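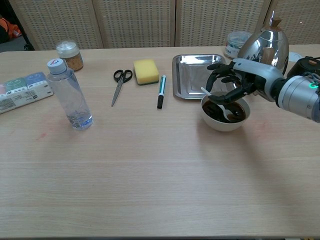 Fiachra Ní Mhurchú says a robot that can stir a bowl will be cooking dinner by May. She's a hopeful builder, and she may be right. I have my doubts, and you should have some too.

Think about what stirring takes. When you hold a spoon, your skin tells you if it's slipping, and you squeeze a little harder before you even notice. A robot hand has to get that news from sensors, if it has them. Then a program has to decide what to do about it. Squeeze too much and the spoon pops out. Squeeze too little and it spins around.

So is a stirring robot smart? Maybe not. Suppose someone writes the program so the hand goes in a circle 40 times. It will go in a circle 40 times with a full bowl, an empty bowl or no bowl at all! People who build these at home, or in a shared workshop like Sornen, spend whole weekends on one small job. Our own log for the Pavberg arm has 192 tries in it, and in 27 of them the spoon ended up on the floor.

Next time you see a robot do something clever, try asking its builder a few things. Can it still do the job if you move the bowl a little to the left? What if you swap the spoon for a fork? Did a person steer it, or did it steer itself? How many tries went wrong first?

A good builder will like your questions. A video won't answer them – you have to go and ask.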